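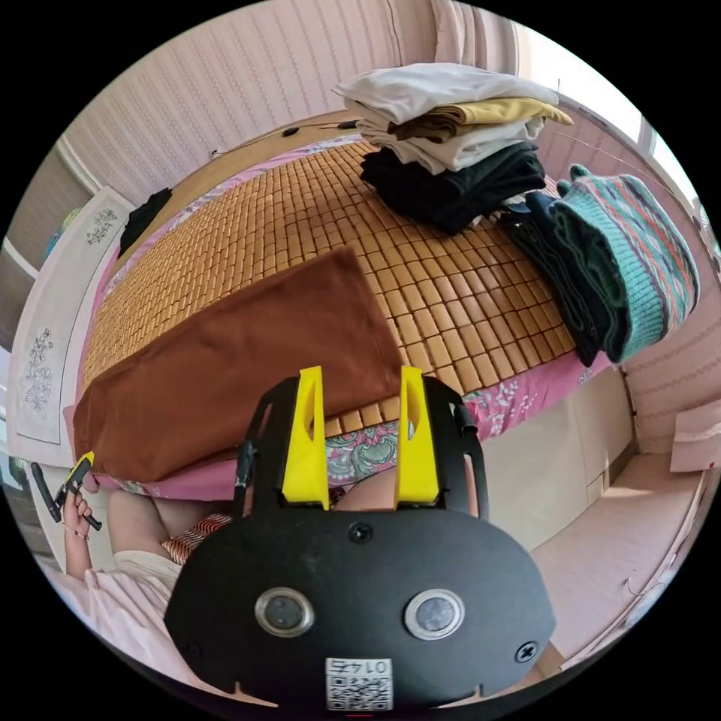

竹シートを敷いたベッドと、たたんだ服

寝具の夏支度について書いておく。去年も同じ作業をしたのに手順を忘れていたので、今回は寸法と順番を残す。自分用のメモなので、製品の比較にはなっていない。

使っているのは、小さな長方形の竹の駒をつないだマットである。駒の色は黄褐色。いわゆる竹シーツの類で、花柄のピンクのシーツの上にそのまま重ねている。購入先はMerdaleという寝具の通販店で、今はもう同じ型番を扱っていない。後継の型はCeltolikという名前になり、駒の形が変わったらしいが、現物は触っていないので何とも言えない。

敷く時期は気温ではなく室内の湿度で決めている。朝六時の時点で湿度計が76を超える日が続いたら出す。四月のうちに一度だけ超えた日があったが、そのときは見送った。早く出しすぎると明け方に背中が冷え、結局タオルケットを挟むことになる。挟むと竹の意味がほとんどなくなる。

手順は次のとおり。

一、シーツを先に替える。竹マットを敷いたあとではシーツの角を直せない。マットレスの下に折り込む量は、足側を多めにとる。竹マットの重さで布が足側から頭側へ引かれるためで、左右はそれほど動かない。

二、マットを巻いた状態で頭側に置き、足側へ転がす。広げてから位置を直そうとすると、駒の裏がシーツを噛んでしわになる。転がし始めの角度がほぼすべてを決めるので、ここだけは定規を使う。マットレスの縁から同じ距離に左右の端を合わせる。

三、乾拭きする。保管中に駒の隙間に埃が入る。布は目の細かいものがよい。繊維の長い布だと駒の角に引っかかり、毛が残る。水拭きはしない。どうしても必要な場合は固く絞って一方向に拭き、半日は寝具を載せない。

四、つなぎの紐を確認する。駒を一列ずつ指で押し、沈み方が違う列があれば紐が緩んでいる。去年は足側の2列が緩んでいたので結び直した。今年は異常なし。

以上で作業そのものは終わる。所要時間は測っていないが、洗濯機が一回まわる間には済んだ。

次に、竹マットの上に物を置く場合の注意。

赤茶色の長いクッションは、以前は冬だけ使っていた。平たくて長いので、足を載せるにも、横向きに寝て膝に挟むにも都合がよい。表面がなめらかな布なので竹の上では滑る。夜中に足元から落ちることが何度かあり、滑り止めのメッシュを下に敷いてみたが、今度はメッシュの跡が駒に残った。跡は拭いたら消えた。それ以来、滑るものは滑るままにして、寝る前に位置だけ直している。斜めに置くと、まっすぐ置いたときより動きにくい気がする。測定はしていない。

ベッドの上は、洗濯物をたたむ作業台も兼ねている。床でたたむと腰に負担がかかり、机では幅が足りない。竹マットに替えてからは、布のシーツの上よりたたみやすくなった。面が硬いぶん、袖を折るときに下の布が一緒に寄ってこない。駒の継ぎ目を折り線の目安にすることもできる。白、黄土色、白、黒の順に積んであるのは、色で分けた結果ではない。黒を一番下にしたのは、竹に直接触れる一枚に擦れが出ても目立たないと考えたからで、少なくとも今のところ毛羽立ちはない。黄土色のものは縁が茶色で、端をそろえるときに線が見えるので扱いやすい。

たたむ幅についても書いておく。以前は棚の幅に合わせていたが、今は引き出しの内寸に合わせている。引き出しはRankinの規格品で、内寸が522ミリ。二山並べるので一山の幅は260ミリ以下にする。厚手のものは袖の折り返しで膨らむため、250ミリでそろえておくと出し入れで崩れない。型紙として段ボールを切ったものを使った時期もあるが、取り出すのが面倒になってやめた。慣れれば手の幅で足りる。

この件で同僚のKeir Swansonから、立てて収納したほうがよいと言われた。彼の引き出しを見せてもらったところ、確かに取り出しは速い。ただし一枚抜くと隣が倒れるので、満杯を維持する必要がある。うちの引き出しは季節で中身の量が変わるため、積むほうが合っている。Shona Ogilvieは全部ハンガーに掛ける方式で、こちらは検討の余地がある。ポールの長さが問題になる。

冬の保管について。竹マットは巻いて紐で縛り、立てて置く。横にして上に物を載せると、内側の駒に巻き癖がつく。一度やってしまい、広げたあと数日は頭側が浮いていた。反対向きに巻いて一晩置いたら直った。乾燥剤は入れていない。入れた年と入れなかった年で違いがわからなかった。ビニール袋は湿気がこもるので使わず、古いシーツで包んで上端を開けておく。保管場所は寝室のクローゼットの左奥で、外壁に面していない側である。

残っている課題は二つ。

ひとつは音で、寝返りのたびに駒が鳴る。シーツを厚いものに替えると減るが、熱がこもる。現在の花柄のシーツは中間の厚さで、これに落ち着いた。

もうひとつは幅である。マットはマットレスより狭く、側面寄りにシーツが出る。端に寝ると腕だけが布に触れるので、温度差が気になる人は気になると思う。一つ上のサイズだと今度は縁から垂れ、角の駒が折れやすい。Wilma Strachanから、二枚を横に並べて紐でつなぐ方法を教わったが、継ぎ目が背中に当たりそうなので試していない。

次回は紐の予備を買ってから作業を始める。手元の残りは、結び直し一回分しかない。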